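Thread: Desk plant dropping lower leaves, north-facing window
Forum: Houseplants > Help and Diagnosis
Replies: 11

quillback
Posts: 346
I've had a small broad-leaved plant on my desk at home since June. The tag was missing when I bought it and the garden center had it in the "assorted foliage" bin, so I can't give you a name. It did fine for the first couple of months. Since then the lowest leaves have been going yellow one at a time and falling off. The newer growth up top looks healthy and has a good shine.

The window faces north and the desk is maybe five feet back from it. I water when I remember, which comes to about once a week. Tap water, no fertilizer so far. The pot has a hole in the bottom. 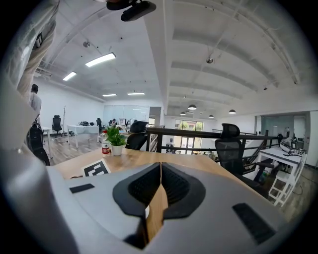

What I want to know is whether to repot now or leave it alone until spring. My sister says repot. The guy at the garden center said never repot a plant that is unhappy. Both of them sounded sure.

Raymonde Vachon
Posts: 1,905
Leave it alone. You're watering on a schedule, or close to one, and the light dropped off after summer. The plant is using less water than it did in June and you're giving it the same amount. Old leaves go first when roots stay wet.

Push a finger in up to the second knuckle before you water. If you feel any damp at all, wait.

tomkat_31
Posts: 31
I'd repot. Nursery mix is mostly peat and it goes bad after a while. Mine did the same thing and I switched to a mix with bark and perlite and it stopped within a month.

Raymonde Vachon
When did you switch it?

tomkat_31
April I think.

Raymonde Vachon
Then it also got longer days and more warmth that month. I'm not against bark. I use it. But a plant in April will forgive you for almost anything, and one going into winter five feet from a north window won't.

pkwan_plants
Posts: 8
Could be plain old age too. A lot of these drop a bottom leaf now and then when they put a new one on top. How many has it lost, and over how long? One a month wouldn't bother me. One every few days would.

Pei-shan Kwan (I manage the plant bench at our library sale, mostly donated stuff nobody labeled, so I see plenty of mystery foliage)

quillback
I haven't kept track. I'd guess one every two weeks. New leaves come slower than that.

I did the finger test just now. Damp at the second knuckle, and I last watered six days ago.

Raymonde Vachon
There you go. Skip this week and check again.

marlowe_g
Posts: 212
Disagree with the finger test, at least in a small pot. The bottom third can be soaked while the top feels dry, or the other way around if it's root bound. Lift the pot. Get used to how it feels right after a watering and how it feels when it's ready for another. I've done it that way for years and I don't own a meter.

tomkat_31
I have one of the Helletti meters and it says "moist" when I stick it in a glass of gravel.

marlowe_g
They all do that. They measure how well current passes between two bits of metal. Salts in the soil will throw it off, so the longer you fertilize the wetter your plant gets according to the meter.

quillback
Lifting I can do. Is it in the wrong spot, though? I could move it onto the windowsill but there's a radiator right under it. The desk is the only other flat surface in that room.

pkwan_plants
Radiator heat is rough on leaf edges. You'd swap yellow leaves at the bottom for brown tips everywhere. Can you move the desk?

quillback
Not really. The outlet and the shelves decide where it goes. I could slide it a foot or two closer.

pkwan_plants
A foot or two is worth doing. Light falls off quickly as you back away from a window, more than your eyes let on. Or get a grow bulb and put it in whatever lamp you already have. I have a Soltani clip light over my seedlings and it's fine. Nothing special about it. Any full spectrum LED bulb will do the same job.

hedge_apple
Posts: 77
Bulb on a timer, twelve hours, a foot or so above the leaves. I ran one through last winter on three plants in a basement office and they all put on growth. I was watering every ten days by the end of it, where before it had been closer to three weeks. So if you add the light, go back and check the soil again. The watering changes with it.

tomkat_31
Still say repot. At least take it out and look at the roots. If they're brown and mushy you'll wish you had.

Raymonde Vachon
Looking is fine. Slide it out, look, slide it back in. White or tan and firm, put it back and don't touch anything. If they're mushy and smell sour, then yes, trim those off and use fresh mix in the same size pot or one size down. Don't go up a size. People see a sick plant and give it a bigger pot, and then it sits in twice as much wet soil.

marlowe_g
Agree with all of that, including the smell. You'll know.

quillback
OK, slid it out over the sink. Roots are mostly tan and firm. A few at the very bottom were dark and came off when I touched them. There was no smell that I noticed. I put it back in the same soil.

Plan is no water until the pot feels light, desk moved as far as the cord allows, and a bulb in the lamp. I'll leave repotting for spring.

Raymonde Vachon
Good plan. You'll probably lose another leaf or two that were already on the way out. Don't change anything because of it.

tomkat_31
A few dark roots is how mine started, for the record.

hedge_apple
Which mix do people like for spring? I've been using the Troltton indoor one and it holds water longer than I want.

marlowe_g
Two parts of whatever bagged mix you have, one part perlite, one part fine orchid bark. The brand stops mattering much once it's cut like that.

pkwan_plants
Same, except I go easy on the bark in small pots. Big chunks leave gaps and the young roots dry out. Sift it first or buy the small grade.

quillback
Is it too early to fertilize? I have half a bottle of Inum liquid left over from the tomatoes.

Raymonde Vachon
Wait until you see steady new growth, then half strength, once a month. Tomato feed isn't ideal for foliage but it won't hurt at that rate.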